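A few people asked what it's been like since the arms came in at our laundry, so I'll put it in one thread.

Background first. I've been at Bretico nine years. We do household wash and fold, plus shirts for a few offices. Most of my time there was on the sorting bench. You take a load, split it by colour, check pockets and labels, send it on.

In November we got two arms from Skastex on one station. They pick items out of the load one at a time and put them in the right bin. That's all they do. No ironing, no folding, no stains.

On a good shift the station gets through 300 items. An experienced sorter does 790 without hurrying much. So if you're picturing us all replaced by teatime, no.

It doesn't stop for a break though, and it doesn't get a bad back. I do have a bad back. I'm not going to pretend I miss leaning into containers all day. 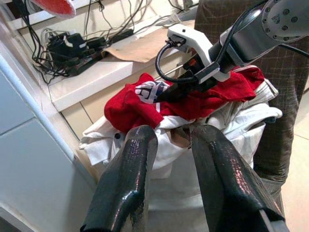
Mixed loads are where it slows down. Whites with one red thing in among them is the classic. A person has that red out before they've thought about it. The arms will get it, but sometimes they bring half a shirt along with it, and then someone has to step in.

That someone is now a job. It's called "station lead" on the rota. You stand by, clear the snags, and press a button to say what went wrong. There are 23 reasons to choose from. I use four of them.

Pay for station lead is the same as sorting. We raised that. You're expected to know the sorting and the machine, so it ought to be a bit more. We were told it would be looked at after the trial. Still waiting.

No one has been let go. Two people left and weren't replaced. Management count those as different things. I'm less sure they are.

The bit I didn't expect is how quiet it's got. With four of us round the bench you talked all morning. On the station it's you and the arms. I've started taking my break at the same time as the pressing side just to hear some chat.

New starters worry me more than my own job. I learned fabrics by handling them, some 400 pieces a day, wool, viscose, the lot. If you start on the station you mostly watch. We've asked for every new person to do a month on the bench first. That one they did agree to.

Someone asked if I'd go back to how it was. For my back, no. For the company, yes. Ask me again when they've sorted the pay.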